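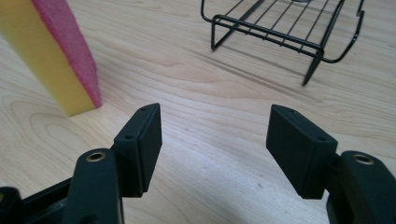

The old lobby felt like a dentist's waiting room, according to one of the tenants riding up with me, and the new one is the first lobby she's ever wanted to sit down in. She got off at 3 before I could ask her anything else, so that's all I have from the people who work there. The rest is me, wandering around Cullcombe House for most of an afternoon in March with a paper map and a cup of free coffee.

I'd been wanting to get inside ever since the scaffolding went up. If you've only driven past, you know it as the brown block across from the bus station, the one with the slit windows and the ramp that went nowhere. Greltus bought it, Tornlow drew up the plans, and the open day was the first chance for regular people to walk through (they let us in at 1:30, and the line was already back to the crosswalk).

First, the outside. The brown panels are gone from the street side and there's glass up to the second floor, with a deep canopy running the whole length. I love the canopy! It was drizzling and a whole bunch of us stood under it and stayed dry, which you could never do at the old entrance. The back of the building still has its brown panels. The guide said that's a later phase and moved along pretty quickly.

The ground floor is 4000 square feet of retail, split into 7 units. Three are taken so far. One will be a bakery, one is a pharmacy, and the corner one had paper over the glass and a guide who wouldn't say. I'm hoping for a lunch place, because right now it's the vending machine at the bus station or nothing.

Upstairs they had one office floor open, with no furniture in it yet. Van Beek did the windows, and a guy from their crew was showing how the new ones tilt in at the top for air. He let us try the handles. They're heavier than I expected, but they close with a nice solid thunk, and with the window shut I couldn't hear the buses at all. Lots of questions about cleaning them. I asked if the old radiators were staying and he thought so, though he said he was only there for the windows.

My one real gripe is the plaza out front. There's room for 100 bikes, great, and some very long concrete benches with no backs. My mother would last five minutes on one of those. The trees are about as thick as my thumb, so shade is a ways off too. I wrote this on the comment card and a lady behind me asked to borrow my pen so she could write the same thing.

Parking is in the garage on the north side, first hour free with a stamp from the front desk. I forgot to get mine stamped. The bakery is supposed to open before summer, and I'll be going back for that.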